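Week 4 handout: How small food places set prices
Evening section, Gindstead Adult College

Bring this sheet back next week. Half of you will lose it, so there are spares by the door.

Tonight's subject is the cost of things the customer never orders. A menu lists soup, coffee and cake. It does not list spoons, straws or stirrers, which somebody still has to buy.

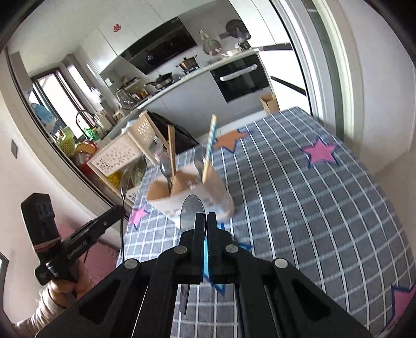
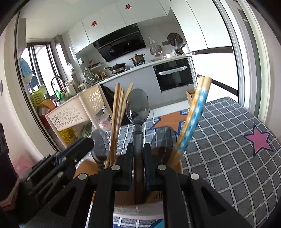 Spoons, metal and plastic.

1. Fixed and variable costs
Rent is fixed. It arrives whether or not anyone wants soup. Bowls of soup are variable: sell none and you spend nothing on them, apart from the pot you made at dawn in a hopeful mood.

2. The giveaway problem
Take a lunch counter in Prevudness. It buys 1000 plastic spoons for $38, or 3.8 cents each. The owner calls that free. Now let customers help themselves. If 500 soups go out and the whole box goes with them, each soup has carried two spoons, and the cost per soup has doubled to 7.6 cents. Still small. Add lids, napkins and the second napkin, and see how you feel.

3. Metal or plastic?
Metal costs more up front and then needs washing. It also has a habit of leaving in coat pockets. Count lost spoons as a running cost, however much you trust your regulars.

Homework
Grerkura Soups spends $64 on 1000 paper straws. Work out the cost per straw, then the cost per drink if every customer takes two. Show your working. "It felt like a lot" got no marks last term and the policy stands.

Reading: Chatzigeorgiou packet, the chapter on overheads. Skip the poem.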